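I have been putting off the spare room for so long that the door had started to develop a personality. You'd push it open and it would push back a little, because behind it was the beanbag, and behind the beanbag was the stack of boxes from the last move, and on top of the boxes was whatever I'd panicked about the evening before somebody came to dinner. So last month I finally made a deal with myself: one corner a day, fifteen minutes on the timer, and whatever was in my hand when it rang got put somewhere sensible. Not "somewhere for now." Somewhere!

The first corner was paper. I'm a paper person and I'm not proud of it. I found the manual for a Curkari kettle I gave away two apartments ago, a very long receipt for grout, and four copies of the same lease addendum (signed, unsigned, signed again, and one with a soup stain). I also found a letter from my friend Aarne Väisänen that I was sure I'd answered and clearly never had, so I sat down on the floor and answered it, and that was that day's fifteen minutes gone. I'm counting it.

The second corner was cords. Everybody has the cord bag. Mine was a tote from Istard, the fabric store that used to be by the bus station, and it weighed as much as a toddler. I plugged things into things for an evening and kept the ones that did something. The ones I couldn't identify went in the electronics box for the recycling place, and I only fished one back out, which I think shows growth.

Then came the trash situation. For years my system was a grocery bag hung on the doorknob, and I'd like to tell you it worked fine, but it swung into my knee every time I came in and it held maybe six tissues. If you're clearing out a room you need something to throw things into that stands up by itself. So I got a mesh wastebasket - the woven wire kind - and I love it more than is reasonable for a wastebasket. It weighs nothing, it goes under the desk, and I can carry it around the room with two fingers while I work.

The one thing about mesh is that you really do have to line it. Pencil shavings go right through, and so does that confetti you get from ripping pages out of a spiral notebook. I've settled on black bags, folded well down over the rim so there's a fat wrinkly collar all the way around. It's not elegant. A neater person would buy the fitted liners and have a nice crisp edge. But the big fold stays put when I drop something heavy in, and a skimpy fold slides down inside the first time you throw away an old phone book, and then you're reaching in after it with your whole arm.
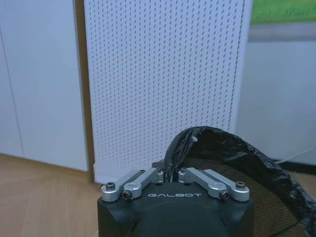 **Dirkby, December**

Picking this post back up after a bit of a gap! The first half was written in a burst of energy and then the holidays showed up and I did no corners whatsoever. The bag is still folded over the rim, still wrinkly, and I'm still pleased with it.

The third corner was the closet, which I'd been dreading. I had coats in there from a colder life. My neighbor Aqeel Usmani came over to help and was ruthless in a way I can only describe as relaxing. He'd hold something up, I'd start telling the story of it, and he'd just wait with his eyebrows up until I heard myself. Two coats went to the donation pile, then the boots that always hurt, then a raincoat that had gone sticky on the inside (why do they do that?). I kept the green wool one. He didn't argue about the green wool one.

At the back of the closet there was a shoebox of photos, and we lost a solid hour to it. I won't pretend I sorted them. I took out the doubles and the ones that were mostly thumb, wrote "photos" on the lid, and put it on the high shelf where I'll find it again in ten years and lose another hour.

A few things I've learned along the way, in case you have a room like mine:

- Put the wastebasket next to you before you start, and move it when you move. If it's across the room you'll make a pile "to throw out later," and then you have a new pile.
- Keep a couple of spare bags flat in the bottom, underneath the one you're using. Saves a trip to the kitchen, where there are snacks.
- Do the boring corner while you're fresh. I did paper first and I'm glad.
- Don't buy storage bins until the end. I bought three early on and filled them with things I've now given away, so if anyone wants three bins, call me.

There's still the last corner, the one with the sewing machine and the bookcase that leans. I want to get the bookcase anchored to the wall before I load it up again, and I need a stud finder for that, and I'm pretty sure I own one. It may have been in the cord bag. I'm going to go look in the electronics box before it leaves the house.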